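Odovar: a list of words people use for wood

README

Hi, and thanks for stopping by. Odovar is a word list I've been putting together on and off for a couple of years now. It collects the everyday words people use when they talk about wood: grain, color, finish, damage, all of it. I started it because I was writing listings for a secondhand furniture shop called Birhane and kept typing "nice brown table" over and over (my boss, Mahlet Hailu, was very patient with me!).

There are 875 entries right now. I'd love to get to 1,000, but I'm slow and I check every one by hand, usually late at night with a cup of tea going cold next to me.
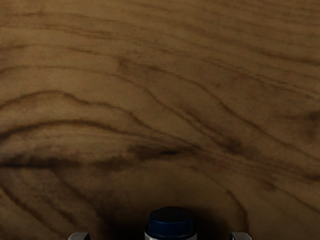

What's in the folder

words.csv has the main list, one word or phrase per line.
sources.txt says where I first ran into each one.
maybe.csv is my junk drawer. Things in there might move to the main list someday, or they might not.

The columns in words.csv are word, group, plain meaning, sample sentence and notes. Notes is blank a lot of the time. Sorry! I fill it in when I have something to say, and sometimes I just don't.

How the groups work

There are 14 groups, and I've changed my mind about them more than once. "Color" and "finish" used to be one group until Bereket Belay wrote to me and pointed out that "honey" and "satin" have no business sitting together. He was right, so version 2 splits them up. 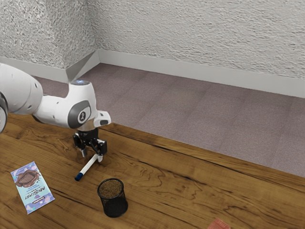 Color words were the hardest part by a mile. Everybody has their own idea of where tan stops and brown starts, and shop people, woodworkers and my aunt all disagree. I ended up sorting them by warmth first and darkness second, so a tabletop like the warm brown one under the white arm goes in with "toffee" and "chestnut", and the grayer browns get a section of their own. If you want them in plain light-to-dark order, sort on the notes column, where I've put a little L, M or D.

Grain words were more fun. "Cathedral" is in there, and "wavy", and "curly", and a whole pile of regional ones from a woodworking newsletter called Trurness that I read cover to cover last November. I kept the spelling they used even when I'd have gone another way.

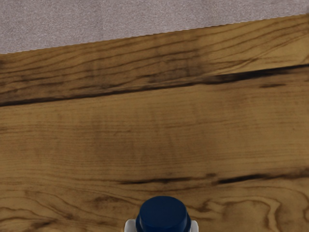

I also kept words that overlap. "Streaky" and "stripy" mean nearly the same thing to most people, but I've heard both from customers and I'm not going to pick a winner. Duplicates in meaning are fine with me; duplicates in spelling are a mistake, so please tell me if you spot one.

Using it

Take it and do what you like with it. A credit would make my day but I won't chase you for one. Gakau, a little crossword site, already pulls from the main list, so if you rename a column in your own copy, please don't send that change back to me or you'll break their page.

Known problems

A few sample sentences are clunky. Some entries in the "damage" group really belong in "age", and I haven't moved them yet. The file opens strangely in older spreadsheet programs unless you pick UTF-8 when it asks.

Got a word I missed? Send it over with a sentence you'd really say out loud.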